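Last updated: September

# Pliltis wrist-camera set

By the Pliltis student robotics club, Drestmont campus
September

Pliltis is a small collection of wrist-camera recordings made by our club during the spring and summer sessions. It holds 800 short episodes from one arm doing tabletop tasks under student control. We made it to train our own entry for the Asport student manipulation challenge, and we are sharing it so that other school and college teams can start with something.

## What is in it

Each episode is one attempt at one task. There are 4 tasks:

- move a block from one marked square to another
- put a lid on a food container
- stand a fallen cup upright
- push a drawer closed

An episode folder has the wrist video, the joint positions, the gripper opening, and a text file with the task name and the operator number. Operators are numbered 1 to 5. We do not give out names, and the microphone was off for every session.

Failed attempts are included. They are marked "fail" in the text file, with a word or two on why if the operator wrote something down. Some operators wrote more than others. Operator 3 left the field blank most of the time, so an empty note there does not mean anything.

## How it was recorded

The operator stood to the side of the table and drove the arm with a hand controller. A second student started and stopped the recording and reset the objects. We switched jobs when somebody got tired, and the operator number in the file was supposed to be changed at the same time. In two of the early sessions it was not changed until later. Those folders have "op_unsure" in the name.

The camera sits at the wrist and moves with the gripper. Parts of the gripper are in view during recording, and depending on the pose they can cover a good share of the image. 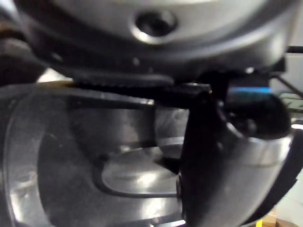
*Wrist view: gray housing and toothed strip at top, gray and black gripper fingers below.*

We thought about cropping the video to cut down on the hardware and decided against it. The fingers tell the model where the contact is going to be, and our first test with a tight crop did worse on the lid task. If you want a crop, do it in your loader and keep the originals.

Reflections are a known problem. The shiny parts of the gripper pick up the room lights, and the highlights shift when the wrist turns. Brightness augmentation helped us a little. Exposure was left on automatic for the first sessions and locked for the rest, and the session list says which is which.

## Splits

The train and test folders are split by session, so episodes from the same session never show up in both. Please keep it that way when you report numbers. A random split puts near copies of the same table layout on both sides and the results come out too high.

## Known problems

- The gripper opening value drifts in long sessions. It is re-zeroed at the start of each session only.
- A few drawer episodes stop before the drawer is fully closed because the recording was ended early. They are marked "short".
- The cup task was done almost entirely by two operators, so it has less variety than the others.
- Video and joint data are matched by timestamp. Expect a small offset, and check it before you train on fast motions.

## Using it

The data is free for classes, clubs, and research. If you use it in a report or a poster, name the Pliltis set and the club. Do not use it to set safety limits on a real arm. It was recorded at low speed by students, and it does not cover people reaching into the workspace.

The loader script is in the "tools" folder. It reads one episode at a time and does not need a graphics card. Run it on the sample folder first to make sure the paths are right.

To report a bad episode, open an issue with the folder name and say what is wrong with it.

Related

- Asport challenge: our task notes
- Yáñez gripper mount, drawings and parts list
- Drestmont club handbook: booking the arm
- Pliltis loader, change log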